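How to draw up a family tree of the gods (and still enjoy the stories)

I love a good creation myth, and I love a big sheet of paper even more, so this is my idea of a perfect rainy afternoon. If you've ever got halfway through a book of Greek myths and lost track of who swallowed whom, a family tree will sort you out. I've made 13 of them now and I still get excited when the branches start to join up!

What you need

A pencil, a rubber, two colours of pen, the largest paper you can find and one old source in a translation you like. I'd start with Hesiod's Theogony. It's short, you can read it in a sitting or two, and it practically is a family tree already.

Step 1. Stick to one source

This is the bit people skip. The old writers disagree with each other all the time. Hesiod has Aphrodite rising from the sea foam after Uranus is wounded, while Homer makes her the daughter of Zeus and Dione. Put both on the same chart in the same ink and you'll be in a muddle before tea. Do the whole tree from one writer first, then add the others later in your second colour.

Step 2. Start with whoever has no parents

In Hesiod that means Chaos, then Gaia, Tartarus and Eros. Write them across the top with plenty of room between them. Gaia needs the most by a mile - give her half the page. She produces Uranus, the mountains and the sea (Pontus) all on her own, and then the real crowd arrives.

Step 3. Add the Titans in a single row

Gaia and Uranus have twelve: Oceanus, Coeus, Crius, Hyperion, Iapetus, Theia, Rhea, Themis, Mnemosyne, Phoebe, Tethys and Cronus. Write them in pencil! You will want to shuffle them about, as several of them marry each other and it's much neater if the couples sit side by side. The Cyclopes and the Hundred-Handers go in the same row, off to one end.

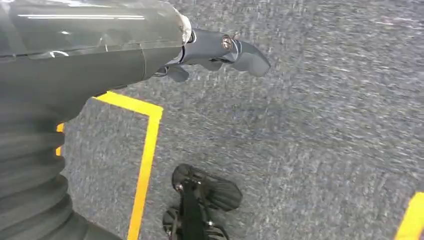

Cronus and Rhea should go as near the middle as you can manage, with a clear space underneath. Their children are Hestia, Demeter, Hera, Hades, Poseidon and Zeus, and nearly everything in the later stories hangs from that one line.

Step 4. Use different lines for different things

I use a plain line for a child of two parents, a dotted line for a child born from one, and a wavy line for anything odd. Athena coming out of Zeus's head gets a wavy line, though do put Metis in as her mother.

Step 5. Know when to stop

Zeus alone could fill a wall. My biggest chart has 57 names on it and that's as many as I can read without my glasses. Leave the mortal heroes for another sheet, and don't even think about naming all the daughters of Oceanus - Hesiod says there are three thousand of them.

Once you've done the Greeks, try the Norse gods. Odin's side is lovely and tidy, and then you get to Loki's children and need the wavy line again.

Filed under: Myths & Legends, Things to Make

Shared 2598 times | 2 comments

Alun Ifans
Did this over a weekend in February and filled the back of a roll of wallpaper. Where would you put Nyx? I'd left her no room at all.

Florna
Alun, I put her right under Chaos and let her children run down the side of the page. There are loads, and most of them are miserable! Great fun to draw though.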